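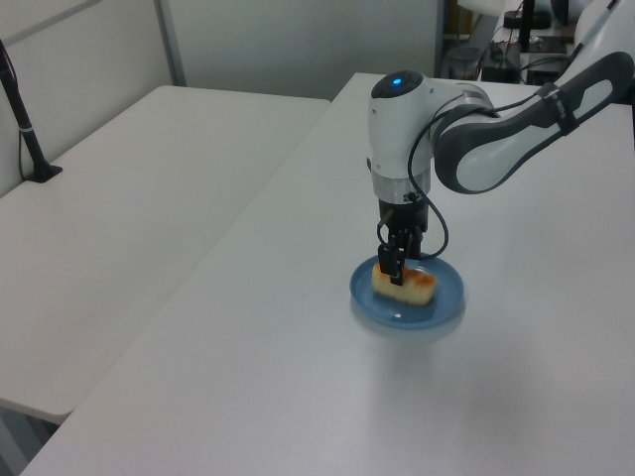 Blue plate, white table, February 2024.

Glaze notebook, Harnbridge studio

Second try at the Obura blue on dinner plates. The first batch went matte at the rim, and Naomi thought the glaze had been let down too far with water. This time I weighed it out fresh from bag 3506 and sieved it twice before dipping. Left it overnight with the lid taped.

Loaded 20 plates with Jeptoo. Two shelves, wide ones at the bottom. Same cone as before, but with a 20 minute hold at the top – Heriberto's suggestion, and he was right about the rims. They came out glossy all the way to the edge.

Problems: two plates have pinholes near the foot ring. Both were from the end of the bucket, so I should have stirred again. One more has a drip where I held it with the tongs. Refire that one, scrap the others.

Knife marks are still a question. The matte pieces picked up gray lines from cutlery that took a lot of scrubbing. I want Oduor to take a few of the new ones home and use them for a couple of weeks before we offer this glaze to Zilleck for the cafe order.

Cobalt is getting low. Anneliese has the supplier's number.

Next: same recipe on the shallow bowls, slower cooling. Kiln shelf needs a new coat of wash first – the left corner is flaking.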